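Search this site
Search
Print this page | E-mail this page

Language Notes: Household Words in the Saltden Collection

The Saltden Language Centre has completed the first stage of its review of the Osterlow word lists, a set of handwritten vocabularies begun in 1912 and added to by several hands over the following decades. The lists hold nearly 600 entries, most of them nouns for everyday things. Members who attended the January reading group will recall the difficulty of matching these entries to modern English.
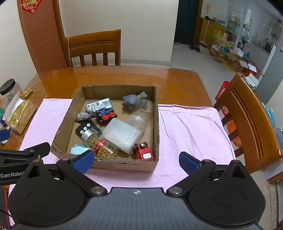

Prepositions have caused the most trouble. The compilers often gave one English word where speakers would use two, and the meaning must be recovered from the sample phrases. English is content to say that a toy car is in a cardboard box and that the box is on a towel, and it would still say "on the table" of the whole arrangement. The Osterlow lists keep a separate form for a thing that rests on a covering, and their compilers translated it sometimes as "on" and sometimes as "over". Our editors have decided to print both translations, with a note at each entry.

The second matter is colour. A total of 135 entries carry a colour word, and the spelling changes from page to page. Where the same hand has written the same word in different ways, the most frequent spelling will be used as the headword – the others will appear in brackets.

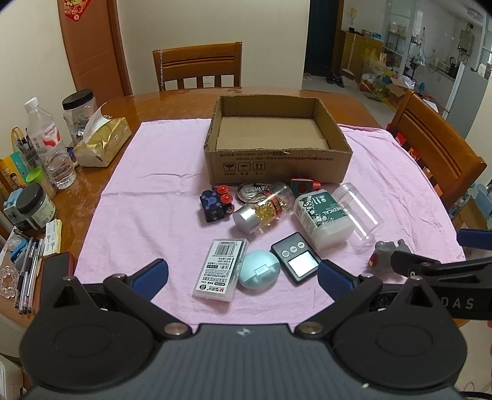
Verbs of putting and taking will be treated in part 2 of the review. The Imum supplement, which was bound with the lists at a later date, records several of these verbs in the past tense only, and the editors have not yet settled how the present forms should be shown. Members who hold copies of the Sulemana phrase book are asked to check its chapter on the home and to send any parallel forms to the Centre in writing, with page references.

Draft entries may be consulted in the reading room during normal hours.

Subscribe to our newsletter
This site uses cookies. By continuing to browse, you agree to their use. Accept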